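Subject: Re: [sources-l] Harries county history, audio edition: how far can it be cited?

In reply to the message of 9:40, quoted in part:

> I finished the audio edition of the Harries history of the
> Sulberg mill strike over two evenings. It is good listening and
> the reader is clear. My trouble is with using it. There are no
> notes, no page numbers and no list of sources. Chapter 4 quotes
> the company letter books at length, and I cannot tell which
> volumes. Has anyone matched the audio to the print edition? Is it
> the same text?

It is close to the same text but not identical. I went through both in October for the Rulero reading list, with the printed book open while the audio played. Notes follow.

1. Chapter order. The print edition has 14 chapters. The audio edition has the same chapters in the same order, but the preface has been moved to the end and is announced as an afterword. If you cite the preface, cite print.

2. Cuts. Chapter 4 loses the wage table and the two paragraphs that explain it. The reader goes straight from the spring petition to the lockout. As a result the sentence beginning "These rates" refers to nothing the listener has heard. Chapter 9 loses its map and the walking directions that go with it. I found no other cuts longer than a sentence.

3. Letter books. The quotations in chapter 4 come from the outgoing series only. The print notes give volume and leaf. I checked the first few against the Grarero microfilm and the leaf numbers are correct, but the author silently modernizes spelling and drops some closing phrases. Quote from the film if exact wording matters to you.

4. The figure for the crowd at the mill gate. The audio says "more than 1000." Print says the same in the body, then qualifies it in a note: the number comes from a single newspaper report, and the constable's return gives no number at all. A listener does not get that note. I would not repeat the figure without it.

On your wider question, I would treat the audio as a reading copy. It is fine for deciding whether the book is of use, and fine for students who will not otherwise get through it. For anything that goes into a footnote, go to print. If print is not available to you, give the chapter and the time in the recording, and say which edition of the recording it is. The time marks in the library version and the retail version differ, as the library version has a longer opening announcement on each part.

One point on the argument itself. The author leans on the view that the strike was planned from outside Sulberg. The evidence offered is two letters, both written after the lockout by people who wanted the blame placed elsewhere. The older county history took the opposite view on evidence that was no better. Neither book uses the chapel minutes, which are in the same record office and were open to readers when both were written. Someone should read those before the question is treated as settled. I have seen only the index to them.

My comparison sheet is on the list page under Files, next to the Rulero reading list. It has one row per difference, with print page, audio chapter and time. Corrections to the sheet are welcome, preferably with the page number in the subject line.

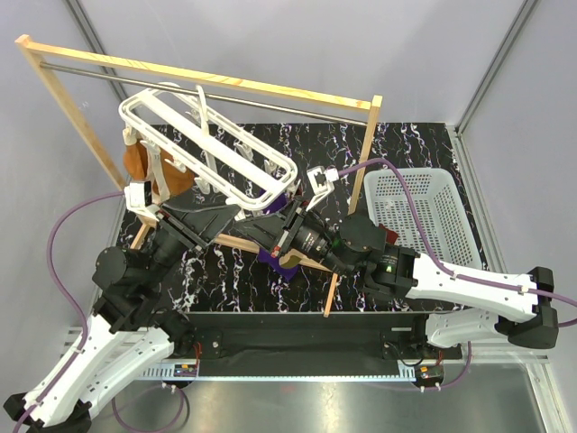 Files added since the last digest

Print and audio comparison sheet, Sulberg mill strike (text, tab separated)
Rulero reading list, revised (text)
Grarero microfilm, reel list for the outgoing letter books (text)

To leave the list, send a blank message to the list address with "unsubscribe" as the subject.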